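夹钳(手工工具)

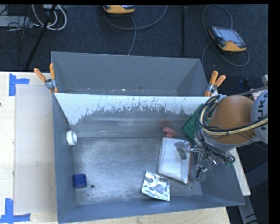 两只橙色握柄的弹簧夹,夹在灰色金属箱隔板的两端

夹钳,又称夹子、夹具、木工夹,是用来把两件或多件物体临时压紧、固定或定位的手工工具的总称。凡是以可松可紧的方式施加压力,用完之后又能完整取下的器具,大体都可以归入这一类。木工、钣金、焊接、制琴、装订、造船、摄影布光乃至家庭修理都离不开它。木工行里有一句流传极广的话:夹子永远不嫌多。凡是在胶水开始变稠的时候满屋子找最后一把夹子的人,都会对这句话心悦诚服。

本条目介绍手工使用的夹钳。机床上用于装夹工件的专用夹具,见“机床夹具”;固定安装在工作台上的虎钳,见“台虎钳”,本文只在比较时提及。医疗用的止血钳和实验室的烧瓶夹另有专条。

名称

汉语里这类工具的叫法相当丰富,各地、各行又互不相同。“夹钳”偏书面,“夹子”最口语,五金店的货架上则常见“木工夹”“固定夹”“快速夹”等名目。按外形取名的习惯很有生命力:弓身像字母C的叫C形夹,也有人称之为G字夹,两个名字指的往往是同一件东西,区别只在于说话的人把螺杆算不算进字形里;导杆与两臂组成字母F的叫F夹。弹簧夹又有A字夹的别名,取其两柄张开、夹口合拢的侧影。

英语里一般统称clamp,英国旧时的木工书多写作cramp,后一种写法在细木工行里保留得更久。德语的Zwinge含有“强迫、逼紧”之意,螺旋夹即Schraubzwinge,很贴切。芬兰语称puristin,字面就是“挤压的东西”。翻译旧工具目录时,最容易弄混的是夹钳、钳子和虎钳三者:钳子靠手一直握着,虎钳装在台上,夹钳则装上之后可以放手走开。这“可以放手”四个字,正是夹钳最迷人的地方。

基本构造

夹钳的样式千变万化,拆开来看,组成部分却相当一致。

钳口,是与工件直接接触的部分。一侧钳口通常固定,另一侧可以移动;弹簧夹和手螺旋夹则两侧都能活动。钳口的面积决定了压力分布,面积小则压痕深,面积大则压力均匀。许多钳口装有可以转动的压脚,遇到不平行的表面时能自动找正。

弓身或导杆,承担夹紧时的反作用力。这是最容易被忽视的部件,也是好夹钳与差夹钳分野之处。夹紧的时候,工件受压,弓身同时受到向外张开的力,如果刚度不够,弓身就会弯曲,钳口随之歪斜,压力集中到工件边缘。拿一把细长的F夹用力拧紧,再从侧面看导杆,往往能用肉眼看出一道浅浅的弧。

施力机构,可以是螺杆、弹簧、偏心轮、楔块、肘节连杆或棘轮。它决定了夹紧的速度和力量,也决定了手感。

握柄,供手施力之用。木柄、金属横杆、塑料套各有拥护者。弹簧夹的握柄末端常套有软质护套,一来增加摩擦,二来让掌心好受一些。

喉深,指钳口中心到弓身内侧的距离,说明夹钳能伸进工件多远。开口,指钳口能张到多大。这两个尺寸是挑选夹钳时首先要看的,许多初学者只看开口,回家才发现喉深不够,想夹的地方偏偏够不着。

工作原理

夹钳的全部道理可以归结为一件事:用一个方便施加的小力,换取一个能够自己保持住的大力。

螺旋夹利用的是斜面。螺纹可以看作一条绕在圆柱上的斜坡,手柄转一圈,压脚只前进一个螺距,行程的损失换来了力的放大。更妙的是自锁:当螺纹的升角足够小,摩擦力便能阻止螺杆倒转,手松开后压力依然存在。螺纹越细,放大越多,也越不容易松脱,代价是拧得慢。梯形螺纹在力量、速度和耐磨之间取得了很好的折中,因而广泛用于各种螺旋夹。

弹簧夹的思路完全不同。它把能量预先存放在弹簧里,手捏握柄时是在对抗弹簧,把钳口张开;手一松,弹簧便把钳口压回工件上。夹紧力由弹簧决定,使用者无法再加一把劲,也不必担心拧过头。它还有一个螺旋夹没有的本领:工件稍有收缩或移动,钳口会自己跟上去。螺旋夹在工件被压缩后可能变松,弹簧夹则一直追着不放。

偏心夹靠一个转轴不在中心的圆轮,扳动手柄时轮缘到转轴的距离逐渐增大,把钳口顶紧。楔形夹最为古老,两块斜木相对敲入,越敲越紧,反方向一敲就松。肘节夹利用连杆接近成一直线时力量骤增的特性,扳过死点之后便会锁住,那“咔哒”的一声,凡是用过的人都不会忘记。

摩擦在这里始终是盟友。F夹的活动臂套在导杆上,空载时可以随意滑动,一旦受力,臂便微微倾斜,孔的两个边缘咬住导杆,力越大咬得越紧。这个构思简单得令人拍案叫绝,没有销子,没有棘齿,全凭一点点歪斜。导杆上若沾了油,咬合就会打滑,所以有经验的工匠给螺杆上油,却会把导杆擦得干干净净。

主要类型

弹簧夹

弹簧夹由两片绕同一轴转动的夹臂和一个扭簧或弹簧片构成,可以单手开合,是所有夹钳中动作最快的一种。金属夹臂的结实耐用,塑料夹臂的轻便便宜。它的力量有限,喉深也浅,适合固定薄板、布料、纸样、遮光布、电线,或者在正式夹紧之前临时定位。小提琴匠粘补面板裂缝时,画框匠合拢小线脚时,都会随手取用。摄影棚里的弹簧夹几乎什么都夹:背景纸、反光板、窗帘、模特背后多出来的一截衣料。

弹簧夹的力随张开程度变化。张得越开,弹簧变形越大,压力也越大,因此同一把夹子夹薄件和夹厚件,效果会有明显差别。张到极限时,两片钳口之间形成夹角,若没有可转动的压脚,接触的就只剩前缘一条线。

C形夹

C形夹以一整块铸铁、锻钢或铝合金制成弓形,一端为固定砧面,另一端穿过螺杆。它结构紧凑,刚度极好,在同样大小的夹钳里几乎总是力量最大的。金工和焊接工特别信赖它。缺点是调节慢,从大开口换到小开口要拧上许多圈,在胶水快要凝固的时候颇考验耐性。

F夹

F夹由一根导杆、一个固定臂和一个滑动臂组成,滑动臂末端装有螺杆。先推后拧,快慢兼顾,是现代木工房里最常见的主力。导杆有扁钢、工字形钢等多种截面,长度可以从手掌大小一直做到超过人的身高。

管夹与长杆夹

管夹的两个夹头套在普通水管上,管子多长,夹子就多长,换一根管子等于换了一把新夹子。拼接桌面、门扇之类的宽板时,几把管夹一上一下交错布置,可以互相抵消使板面弓起的趋势。这种夹子外表粗笨,沉得要命,却极为可靠,而且便宜。

平行夹

平行夹的两个钳口又高又平,受力后仍能大致保持平行,可以直接把柜体立在上面组装。喜欢做柜子的人第一次用上平行夹,常有相见恨晚之感。它的分量不轻,价格也高。

手螺旋夹

手螺旋夹由两块硬木和两根方向相对的螺杆组成,两块木头可以平行,也可以成一定角度,能夹住锥形和斜面的工件。使用它需要一点练习:老师傅双手各握一柄,像骑脚踏车那样在空中翻转,钳口便飞快地张开或合拢。木质钳口不易伤工件,胶水粘上去也容易铲掉。

快速夹

快速夹用扳机逐格推进,单手操作,许多型号还能把夹头倒装过来,变成向外撑的撑开器。它的夹紧力通常比不上螺旋夹,但在一只手扶着工件、另一只手够工具的时候,它就是救星。

带夹与角夹

带夹以一条织带环绕工件,用棘轮或螺杆收紧,专门对付多边形和圆形,如椅架、木桶、相框。角夹则把两根木条固定成直角。旧时的做法更朴素:一根绳子绕上几圈,中间插一根木棍绞紧,效果出奇地好,至今仍有修椅子的工匠这样做。

制琴夹

制琴行业发展出了一套自己的夹钳。偏心木夹轻巧,钳口贴软木,喉部很深,可以伸到吉他音板中央去粘音梁。线轴夹由两个木轴和一根螺杆穿成,沿着小提琴侧板密密排上一圈,合琴的时候,整把琴像长了一圈木刺,煞是好看。还有一种不用弓身的办法:在工作台上方架一块顶板,用略长于间距的细木条弯曲着撑在顶板与工件之间,靠木条自身的弹性加压。

台面压铁

压铁是一根弯成钩形的铁杆,插进工作台的圆孔,锤子在顶上一敲,杆身便斜卡在孔里,钩头牢牢压住工件;在背面敲一下就松开。它没有任何活动零件,原理与F夹的滑动臂如出一辙。

历史

夹钳的祖先难以考定。最早的压紧手段大约是石块、绳索和楔子,这些东西很少能以可辨认的形式保存下来。绞绳和楔块在许多地区各自出现,说明人们遇到同样的麻烦,会想到相近的办法。古罗马的木工已使用台面压铁。中国传统木工以榫卯见长,拼板时也常用木制卡具配合楔子加压,麻绳绞紧的办法则在圆作和家具修理中沿用很久。

木螺杆的出现改变了局面。压榨葡萄、橄榄的大型螺旋压榨机早已证明螺旋的威力,后来木工也把同样的构思缩小,做成手里能拿的工具。在木头上车制或用刀具旋切螺纹相当费工,所以木螺旋夹曾是值得传给下一代的家当,不少留存下来的旧夹上刻着不止一位主人的姓名缩写。

工业化带来了廉价而规整的金属螺纹。铸铁C形夹随之大量出现,造船、制车、制钢琴的工场成批购置。钢材轧制技术成熟后,长导杆不再昂贵,F夹逐渐普及。铸铁弓身有脆裂之虞,可锻铸铁和锻钢因此受到青睐。二十世纪,塑料进入夹钳制造,先是握柄,随后是护垫和夹臂,弹簧夹也由此变得人人买得起。

地方小厂:Tikkanen的例子

大厂之外,各地还有过许多小型工具作坊,产品只在本地流通,资料零散,却最能看出夹钳设计的趣味。芬兰的Tikkanen工场便是其中受到收藏者喜爱的一家。它主要为船木工供货,以深喉螺旋夹为主,产品系列有两个,Brimura为桦木钳口的手螺旋夹,Rullura为带滚轮压脚的弓形夹。

Rullura的设计出自工场的领班Eino Mustonen之手。船板往往带有弧度,普通压脚在拧紧的最后阶段会随螺杆转动,在木头上磨出一圈印子。Mustonen在压脚与螺杆之间加了一组小滚子,使压脚落在工件上便不再转动。构造并不复杂,手感却好得惊人,拧到最后仍然顺滑。产品目录将其分为3种喉深,编号直接铸在弓身内侧,握着夹子低头就能看到,这个细节至今为人称道。

Brimura的产量较小。留存的发货簿记载,最大的一笔订单为428把,由一家制造划艇的船厂订购,分两批交付。发货簿上还记着一次退货,共63把,理由是螺杆的木柄在冬天的库房里开裂。Mustonen在旁边用铅笔写了一行字,要求以后的柄料在冬天砍伐,到次年二月再开料。

奥地利工具史作者Lorenz Eder在《船厂的手》一书中用整整一章写这家工场。他认为Mustonen的滚子压脚受到了船上厨房设备的启发,工场曾承接一种名为Galley的船用炉架的零件加工,炉架上的锅具卡子就装有类似的滚子。这一推测尚有争议,反对者指出两者的图纸都没有注明日期,先后难以断定。不过Eder书里的测绘图画得极好,哪怕对结论存疑,翻看那几页剖面也是一种享受。

材料

弓身和导杆以钢铁为主。灰铸铁价廉而脆,跌落在水泥地上可能断裂;可锻铸铁韧性较好;锻钢强度最高,重量也大。铝合金夹钳轻,适合制琴和模型制作,但导杆容易被咬出凹痕。

木质钳口多用槭木、山毛榉、桦木、鹅耳枥等质地细密的硬木。木材的纹理方向很要紧,顺着钳口的长向,才能承受弯曲。

弹簧一般为弹簧钢。优质的扭簧可以开合极多次而力量不减,劣质的放一个夏天就软了。握柄和护垫采用各种塑料与橡胶,颜色往往鲜艳,木工房里刨花遍地,醒目的颜色确实便于寻找。需要留意的是,有些软质护垫中的增塑剂会迁移到漆面上,留下擦不掉的印子,夹持已上漆的工件时,垫一张纸或一块软木更稳妥。

螺杆的表面处理有发黑、镀锌、镀铬等。发黑的螺杆不容易粘胶,外观也含蓄,许多木工偏爱这一种。

用途

胶合

胶合是夹钳在木工中最主要的用途。胶层需要薄而均匀,两面木头必须紧密贴合,直到胶有了足够的强度。压力太小,胶缝粗而弱;压力太大,胶被挤得干干净净,接缝同样不牢。理想的状态是沿着整条接缝渗出一排细小均匀的胶珠。看到那排胶珠整整齐齐冒出来,实在是木工最大的乐事之一!

夹紧力从钳口向木料内部呈扇形扩散,所以宽板上的夹子可以稀一些,窄条上的必须密一些。窄条外侧加一块厚实的垫木,能把扇形拉宽,几把夹子顶得上许多把。垫木面上贴透明胶带,可防止与工件粘在一起。

正式涂胶之前应当先干夹一遍。把所有夹子按位置摆好,开口调到略大于工件,垫木放在手边,不涂胶完整地组装一次。这个步骤看似耽误时间,却能提前发现夹子不够长、彼此碰撞、柜体翻不过身等种种问题。

定位

钻孔、锯切、开榫时,工件若移动一丝,精度便无从谈起。夹钳也可用来固定靠山、限位块和模板。一块直木条加2把夹子,就是一副电圆锯导轨,简单好用。隔板、薄板、盖布之类受力不大的物件,弹簧夹往往已经足够。

金工与焊接

焊接前的点固、钣金的折弯、铆接前的对孔,都要依靠夹钳。焊接用的夹钳螺杆常镀铜或加护罩,减少飞溅粘附。大力钳以肘节锁紧,钳口形状多样,在这一行里极为普遍。受热的工件会膨胀,夹得太死反而造成变形,熟练的焊工懂得在哪里夹紧、在哪里留一点余地。

书籍装订与纸品

装订用的压书架是夹钳的近亲,两块厚木板以螺杆相连,书脊朝上夹在中间,方便上胶和扒圆。小型弹簧夹用来固定折页和封皮布。纸张容易留下压痕,通常在钳口下衬以薄木片或硬纸板。

舞台与摄影

灯具、幕布、电缆都需要快装快拆的固定方式。悬挂在人头顶上方的物件须使用专门的承重灯钩,并加装保险绳,普通弹簧夹和快速夹不可替代。

家庭

晾晒被单、封住米袋、把台灯装在书架边缘、修补脱胶的椅腿,家里处处有夹钳的影子。衣夹和长尾票夹也是弹簧夹的成员,后者的金属柄能够翻倒贴平,堪称日用品里的小杰作。

选用

初次置办,不必追求齐全。几把中等长度的F夹,配上几把弹簧夹,足以应付大多数小型工作。之后按照手头活计慢慢添置,做柜子的添平行夹,拼大板的添管夹,做琴的自己动手做偏心夹。同一规格最好成对购买,单独一把很少派得上用场。

在店里挑选时,可以把夹子合拢,检查两个钳口是否对正;拧动螺杆,感受有无卡滞和明显的晃动;把滑动臂推到底,轻轻加力,看它是否立即咬住导杆。弹簧夹应连续捏几次,听转轴处有没有刮擦声,再看两片钳口合拢时是否错位。手小的人尤其要试捏,大号弹簧夹很硬,一连开合许多次,手掌会酸。

旧货市场是夹钳爱好者的乐园。锈迹多半只在表面,弓身有没有裂纹才是关键。可用小锤轻敲铸铁弓身,声音清亮的一般完好,发闷的就要仔细看看。螺杆若已弯曲,价钱再低也应当放下。

使用与安全

夹紧时应使力的方向垂直于接缝,否则涂了胶的木料会像抹了油一样滑开。轻轻带紧所有夹子,检查位置,然后从中间向两端逐把加力。完全拧紧之后,用直角尺核对一遍对角,发现歪斜可以略微挪动夹子,把柜体拉正。

不要在螺杆手柄上套管子加力。手柄的长度是按照弓身的强度设计的,加长力臂等于绕过了这道保护,铸铁弓身可能突然断裂。

弹簧夹张开时不可把手指伸入钳口,也不要强行撬到超过其设计开口。松开长夹时须一手扶住夹身,沉重的管夹从工作台上滑落,足以砸伤脚背。夹好的工件应放在不碍走动的地方,伸出的导杆端部可以套上旧网球,既醒目,撞上也不疼。

铁质夹身与湿胶接触,遇到含单宁的橡木之类,会在木面上留下蓝黑色的斑。用蜡纸把二者隔开即可避免。

保养与修理

胶渍应趁未干擦去。已经硬结的可以用刮刀或钢丝刷清理,螺纹上的残胶可用细铜刷顺着螺旋刷出来。螺杆上涂少量干性润滑剂或蜡,普通机油会沾上木屑,结成一层黑泥,还容易弄脏工件。导杆保持干燥清洁。若滑动臂打滑,先擦净油污,仍不见效,可以用细锉沿横向轻轻拉出几道纹路。

压脚脱落是常见的小毛病,多数只需重新压入球头。木钳口磨损后刨平即可,直到薄得不能再用。弹簧夹的护垫丢失时,可用浸塑液涂覆,或套一段软管。扭簧断裂的弹簧夹一般没有维修价值,但夹臂上的护套可以留给别的夹子。

存放以悬挂为宜。墙上钉一根横木,F夹和平行夹按长短排开,一眼看清还剩几把。弹簧夹最随和,随便夹在哪条木边上都行。铸铁夹忌潮,南方梅雨季节可在工具柜里放置干燥剂。

收藏

夹钳收藏的圈子不大,热情却很高。收藏者看重铸字、专利标记、特殊的施力机构以及使用痕迹。木螺旋夹因螺纹多为手工旋切,每把都有细微差别,尤受珍视。也有人专收某一行业的夹钳,如制桶、制帽、制管风琴,种类之多,令外行瞠目。

鉴定时常用的线索有螺纹的牙形、握柄的固定方式、铸造分型线的位置等。重新上漆会降低收藏价值,轻度除锈后涂蜡则被普遍接受。许多收藏者坚持让藏品继续干活,他们的理由很动人:一把夹子只有夹着东西的时候,才看得出它好在哪里。

参见

台虎钳
木工工作台
榫卯
胶合
螺旋
大力钳
制琴工艺

参考文献

Eder, Lorenz:《船厂的手:北欧木船工具札记》,“Tikkanen工场”一章。
Mustonen, Eino:《Rullura弓形夹使用说明》,Tikkanen工场印行,无出版年。
Tikkanen工场发货簿,手稿。

本条目最后修订于2026年8月31日。

分类:手工工具 | 木工 | 紧固与夹持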